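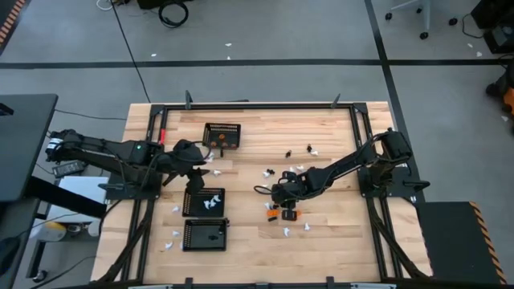 Malathi Shenoy's first answer concerns the error rate: two arms working on one table will always lose some time to each other, and the question her group put to itself was how much of that loss could be predicted before a run starts.

The method, named Kurup, gives each arm its own list of parts and a shared list of places. An arm must reserve a place before it moves toward it. "The reservation is short," Shenoy says. "If the grip fails, the place is released and the other arm may take it."

The group ran 3000 sorting trials with small parts in mixed colors, spread over the tabletop and sorted into containers. Planned and measured times differed by more than 2 seconds in 49 trials. Most of these involved parts lying against the outside wall of a container, where the fingers have little room to close.

Asked whether better grippers would remove the problem, she is doubtful. "You would get fewer failed grips. The waiting comes from the order of the moves, and the order is set by the planner."

An earlier planner, Feroneck, computed the full order in advance and had to be restarted after each failed grip. Kurup replans only the next eight moves. Shenoy considers that number a compromise. "With fewer, the arms block each other near the middle of the table. With more, the plan is out of date before it is used."

Trials with parts stacked on one another are planned for June.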